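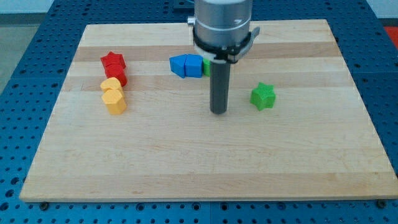
Shape blocks

Shape blocks are small chunky solids, usually plastic or wood, cut so that each one has an outline you can name: star, heart, hexagon, circle, square and so on. They get lumped in with building blocks, but I think of them as a separate family, and so do most of the people I swap with. A building block is made to stack. A shape block is made to be matched, sorted, pushed through a hole or lined up with its cousins, and if it happens to stack too, well, bonus!

I've been keeping this page going for the Gerkitz toy wiki for a while now, and Teresa Garcia added most of the part on wooden sets (thank you, Teresa).

Names

You'll see them sold as sorter blocks, shape pegs, form blocks or just "shapes." In our house they were "the chunkies." The word prism turns up in school catalogs, and it's correct for nearly all of them: take a flat shape, give it some height, and you've got a prism. A star with thickness is still a prism, which surprised me when Shahla Kordestani first pointed it out. Shahla taught kindergarten in Dramden and has strong opinions about calling a cylinder a circle. She's right, but I still do it.

Shapes

The everyday ones are the cylinder, cube, triangle, star, heart and hexagon. Pentagons are less common and cause a lot of arguments, mostly because a worn pentagon and a worn hexagon look very much alike from the side. Turn the block so the top faces you and count the corners. Hearts have a similar problem, as the softer molds come out closer to a shield, and I've seen the same piece listed both ways by two sellers on the same page.

Stars are my favorite to look at and the worst to sort. The points catch on the edge of the hole, and little kids give up and lift the lid (smart, if you ask me).

Color

Red, yellow and blue are the classic trio, often with green as the fourth. Some makers tie one color to one shape, so every star is red and every hexagon yellow. Others mix them freely. The mixed kind gets you two games out of one bag, sorting by color and then starting over by shape, and it's the kind I'd buy. Yellow plastic also shows grime faster than anything else in the bin.

Sets

The Mota set that I grew up with came in a drawstring bag with no sorter box at all. Trollance sold a much bigger classroom tub of 381 pieces, item number 3566 in their catalog, and a full one is hard to find these days because the hearts wander off. My own tub is missing 2 of them. If you have spares, please write!

Playing surfaces

Carpet is miserable for this. The blocks tip, and a row never stays a row. A plain wooden board is much nicer, and a pale one lets the colors stand out. I use an old maple cutting board on the kitchen table, and the kids know that whatever is on the board is "in the game" and everything else goes back in the bag.

Cleaning

Plastic ones can go in a sink of warm water with dish soap. Use an old toothbrush for the grooves on the stars. Wooden ones just get a damp cloth and a dry towel, and please don't soak them, the paint lifts at the corners.

See also: peg boards, nesting cups, pattern tiles

Last edited December 27, 2022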